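Willuteck is a music group formed in May by the singer Csenge Mészáros and two school friends. Its style combines slow electronic music with folk singing. The first album, Jikiston, was recorded in five days and released on September 17, 2021, by the small label Biltix. The first 1,000 copies were sold on cassette only. The group plays mostly in small halls, and its largest concert had 411 visitors.

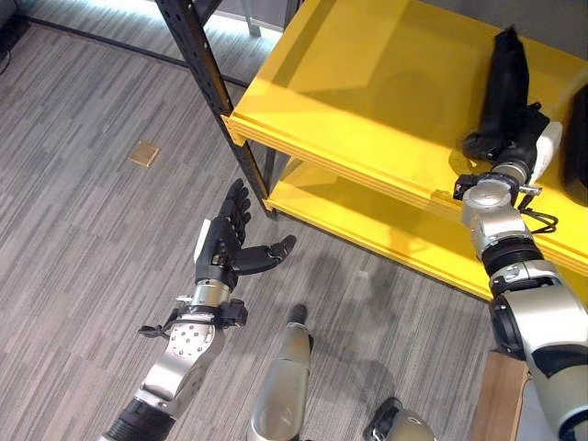 Csenge Rácz wrote in a review that the second half of Jikiston is too quiet, but that the song "Lemaire" is the best work of the group.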